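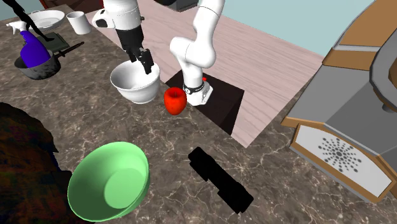 A red apple and a white bowl on a kitchen counter.

Why do apples turn brown?
Landemby Museum of Orchards: Young Visitors' Pages
Suitable for readers aged 8 to 11

An apple can sit in a kitchen for many days and still be white inside when it is cut. Leave the slices on a plate, however, and they soon begin to change colour. First they turn yellow at the edges, and then they turn brown. The change is called browning, and it also happens to pears, bananas and potatoes.

What is inside an apple?

Every apple is made of very small parts called cells. They are too small to see without a microscope. Each cell has a thin wall around it, and inside the wall the different substances in the apple are kept in separate places, rather like food in the compartments of a lunch box.

Two of these substances matter here. The first is a group of chemicals called phenols (say "fee-nols"). The second is an enzyme. An enzyme is a substance made by a living thing that helps a chemical change to happen quickly. While the cells are whole, the enzyme and the phenols are kept apart.

What happens when the apple is cut?

A knife breaks open many cells at once. The enzyme and the phenols mix together, and oxygen from the air reaches them. The enzyme helps the oxygen to join with the phenols, and new substances are made. After several more changes these become brown. Scientists call them melanins.

Dropping an apple breaks cells too, even if the skin does not split. The brown patch underneath is a bruise. Pickers at orchards are taught to place each apple in the basket by hand for this reason.

Is a brown apple safe to eat?

An apple slice that has turned a little brown is usually safe to eat, although it may be softer and taste less fresh. Browning is different from rotting. Rot is caused by living things such as moulds, and rotten fruit should not be eaten. If you are not sure which you are looking at, ask an adult.

Do all apples brown at the same speed?

No. Some kinds contain more phenols than others, and some have a more active enzyme. The museum orchard has 148 trees, and visitors are often surprised by how different their fruit can be. Our Medeiros apples brown quickly and are mostly used for cooking. The Ganero, a small green apple, stays pale for much longer.

How can browning be slowed down?

Lemon juice is the best-known method. It contains acid, and the enzyme does not work well in acid. It also contains vitamin C, which reacts with oxygen before the phenols can. Cold slows the enzyme as well. Cooking stops it altogether – great heat changes the shape of the enzyme, and it can no longer do its work.

Try it yourself

Ask an adult to cut an apple into four slices. Leave one slice plain. Brush one with lemon juice, cover one with water in a cup, and put the last in the fridge. Look at them after 40 minutes and again after 80 minutes, and write down the colour of each. Do not eat the slices afterwards.

Words to remember

Cell: a very small part of a living thing.
Enzyme: a substance that helps a chemical change to happen quickly.
Oxygen: one of the gases in the air.

Text by Mio Noguchi. Checked by Rui Veloso, Orchard Department.
Page last reviewed: 2020-06-29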